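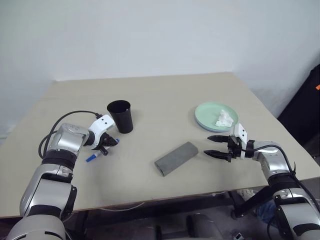

Figure 4. Two-arm station, left gripper closed on a marker.

Maltport Two-Arm Station – Set-Up Guide
June, Kiều La

4.2 Preparing the tabletop

1. Switch both arms to hold before reaching over the table.
2. Wipe the tabletop and let it dry.
3. Set out only the items on the task sheet. Stand cups upright.
4. Check the cable loop at each wrist. It must clear the cup and plates through the full range of the arm.
5. Keep bags and cases off the table.

CAUTION: Do not take an item out of a closed gripper by hand. Open the gripper from the console first.

4.3 Between runs

1. Send both arms to the rest pose and wait for the console to show HOLD.

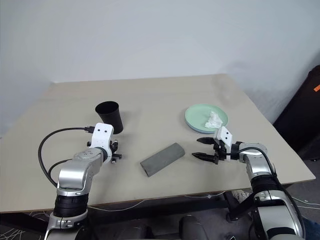 2. Return any item that has moved to its place on the sheet – a small shift is fine, a tipped cup is not.
3. Write the run number in the log.
4. Step back behind the floor line before releasing the hold.

NOTE: Inspect the finger pads every 200 runs. Replace them at 500, even if they look good.

We use cookies to remember your language and region. Accept | Settings

© Maltport. Contact Support | Back to top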